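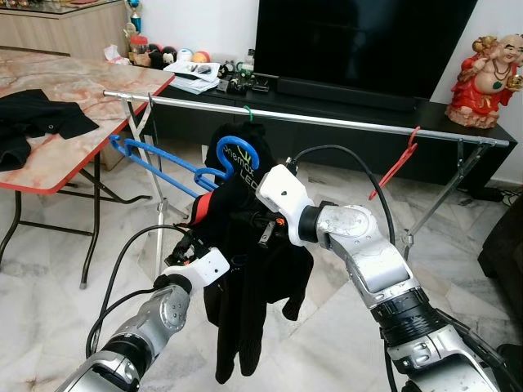
# Nistholm clothes swap, the sorting room

Quick page before I forget everything. Sorting has been going since early June, a bit at a time, mostly evenings. People keep asking what we've got and what state the room's in so I'm putting it all in one place. Notes typed in a rush, will tidy later (probably won't).

Swap itself is at the end of the month, Riedl Hall, back room. 200 tickets. Bring up to 7 things, take up to 7 things. Children's clothes don't count towards your 7.

## The rail

Silver metal, long one, legs at both ends. Does the job. Push things along to the cabinet end as you go so there's space by the table. It'll take coats, just not all the coats at once, we found that out last year and spent the rest of the evening picking wool off the floor.

There's a second rail coming from Drirov Road church. Same length I think. Someone has to fetch it and it doesn't fold, so you need a van or a very patient friend with a roof rack.

## Hangers

Blue plastic, red plastic, a green one. No system to the colours!! Three people have now asked me if blue means men's. It doesnt. Blue means that's the hanger that was nearest.

Wide necks go on better if you feed the hanger up from the bottom hem. Dragging it in through the neck stretches it and then it slides off all day.

Leave empties on the rail, they're easier to grab from there than from a heap on the floor. We have 135 hangers in total and need more. Wire ones are no good to us, sorry, they poke through the knits.

## Black one with the green lettering

Says "nemax LED" in green near the top, red-orange trim on the edge. Black otherwise. On a blue hanger. I like it, somebody will want it for decorating or the allotment or just because the trim is nice.

Things with firms' names on are fine by the way. We get lots. Two bags from Flonance when they changed their logo, mostly polo shirts, all sizes, some never unwrapped. They went in about a minute last time. If it has your own name stitched on the front have a think, but we'll still take it.

## Folding table

Marble-pattern top, pink and cream, red edge band. Very smart for a folding table. Dark thin legs so please don't sit on it, I've seen you all eyeing it up.

Used for checking. Lay the thing flat, front then back, then cuffs, underarms, zip. Pockets! Since we started: bus tickets, a house key, one glove, a shopping list with only "cheese" on it. The key is in an envelope in the kitchen drawer, Yale type, red dot of nail varnish on it.

Black clothes are a pain on any table, you can't see marks until you tilt them to the light. Take them to the window or wait for a bright morning.

## Folded things

Jumpers get folded, never hung. T-shirts hung if there's room and folded if not. Jeans folded in thirds with the size label showing, so people aren't pulling the whole stack apart.

Chaltu Jemal showed me a way of folding hoodies where the body tucks into the hood and you get a tidy sort of brick. Takes ages to learn and then it's quick. She's going to do it again on the next sorting evening for anyone who wants it.

## Coats

Not many yet. It's June, nobody's thinking about coats, but please look in the back of your cupboard. Last autumn they were all gone in the first twenty minutes and people were still coming in asking.

Done up with the top button or half the zip, otherwise they slump. Belts tied in a loose knot at the back. Hoods that come off should be buttoned on or pinned on, loose ones wander off and end up in the scarf box.

## Children's

Boxes by age, written on the short side as well as the lid because they get stacked. Under 2s is overflowing, 9 to 11 is nearly empty. Always the way, they wear everything to bits at that age. School jumpers any colour please, from any of the schools.

Sleepsuits: poppers done up. I know. But they tangle otherwise.

## Shoes

Pairs tied together by the laces, or with an elastic band if no laces. We have one odd brown sandal, left foot, size 5. If its partner is at your house please put it out of its misery and bring it in.

No shoes that have gone through at the sole. Scuffs ok.

## Mending pile

Small for now. Missing buttons, two hems, a zip that wants a new slider. Put a safety pin where the problem is, then whoever picks it up can find it. Had a shirt last month with a note saying "hole" and I looked at it for ten minutes and still couldn't tell you where.

Thread is in the biscuit tin. Navy's run out, black is nearly out, we've enough mustard to last into the next century.

## What we can't take

- underwear, unless still in the packet
- pillows and duvets
- anything damp (it gets into everything else)
- ski boots, after last time
- uniforms with a real badge on

Towels and old sheets we do take, they go in a seperate bag for the animal rescue.

## Where it all goes after

Whatever's left on the day gets bagged the same evening. Good stuff goes to the hospice shop, the rest to textile recycling. We keep back a box of plain black and plain white for the drama group because they always ring up the week before a show.

Last year 2725 things came through the door altogether, counted with a clicker, which I then dropped in the washing up bowl. So that's the final number and no one can argue with it.

## Still needed

Hangers (said that). Strong bags, the blue builders' sort best. A full length mirror, loan is fine, will be looked after. Sticky labels. Someone tall for the end of the night when the curtain rails come down.

Also somebody to do teas from 2pm. Cakes are sorted, thank you, there's a list up by the hatch with who's bringing what. Please write nuts / no nuts next to yours.

## Getting in

Side door, the one with the ramp. Front is locked until the swap opens at 1pm. Drop-offs any sorting evening between 6 and 8. Don't leave bags on the step, it rained on four of them in May and they all had to go home with me and through the machine.

Parking's on the road or behind the bowls club if the gate's open. Tickets on the door if there are any left, otherwise ask at the Riedl Hall desk in the mornings. 50p, under 16s free.

More to add after the next session. If I've spelt something wrong just tell me.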